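Diary > June > Learning to sleep again

Evening, after the dishes 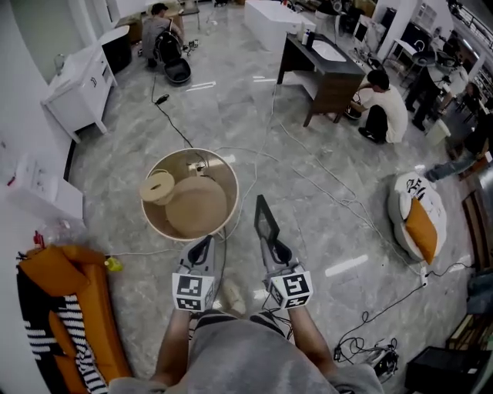

Photo: Baldur Østergaard

I slept six hours last night. I write it first because it is the thing I want to remember from this week, and because my doctor asked me to put down the hours every day, also the bad ones. The night before it was three and a half. Before that I did not write, so I don't know, but I remember the birds.

Preben telephoned in the morning when I was still in my robe. He wanted to hear if I will come to the summer house as we did last year. I said yes too fast and then I was worried the whole forenoon, because the bed there is narrow and the curtains let in all the light. In June there is almost no night at all up there. Last year I lay and looked at the ceiling boards until I knew every knot. But I did not want to say to him that I am a woman who says no to the sea because of a curtain. I will bring my own dark cloth and some clothespins.

The rules from the sleep course are taped inside the cupboard door. No coffee after 14. No bed before I am tired. If I lie awake for 20 minutes I must get up and sit in the chair and do something dull. For the dull thing I have chosen the old Bhatia catalog of curtain fabrics, which I have kept since we made the living room new. Last week I used it four times. I now have an opinion about linen.

It is harder than I thought to be strict with the afternoon coffee. I have had coffee at three o'clock for all my grown life. My mother did too, with a piece of hard bread, and she slept like a stone until she was 67. Now I drink something from Comemow, a powder with barley in it. It tastes like the water from a flower pot, but it is warm and it is brown, and I can hold the cup.

In the middle of the day I walked to the library to give back the two books. The one about dreams I did not finish. The writer is sure that every staircase means something, and I dream so often about staircases that I got tired of myself. The other one was better, a thin book about how people slept before electric light. They went to bed when it got dark, woke up in the middle of the night, talked or prayed or mended a sock, and then slept again until morning. I liked that. It made me less afraid of the hour between two and three. Perhaps I am only old-fashioned.

On the way home I bought strawberries, too many, and a bag of peas. I ate the peas on the bench outside the Grisia shop and put the pods in my pocket, where they still were when I hung up my jacket just now. They have a sale on pillows. I went in and pressed on all of them with my hand like a person who knows something. The lady there recommended one with the name Flavex and it cost 70, and I asked if I could think about it. She said of course, and then she stood beside me while I was thinking, so I left. My own pillow is flat in the middle, but I know where the flat place is.

Baldur came by at five for his strawberries. He does not have any trouble with sleeping. He told me that he lies down, and then it is morning, and he said it in the same way that I would say I have two feet. I was a little angry with him for a moment - it is not his fault, I know. We sat in the kitchen with the window open and he told about his sister's new balcony, how the railing was delivered in the wrong length and had to go back. I listened with half an ear. But it was good to have a voice in the kitchen, and I noticed that I yawned two times before seven o'clock. I did not lie down on the sofa! Last month I would have done it.

Now it is nearly ten and still light. I have closed the curtains and put the clock in the drawer, because the course says I must not look at it. I can hear it ticking in there among the spoons. Tomorrow I will find it a different drawer.

Things to remember: call Preben about the ferry, wash the dark cloth, ask at the pharmacy about ear plugs of the soft kind.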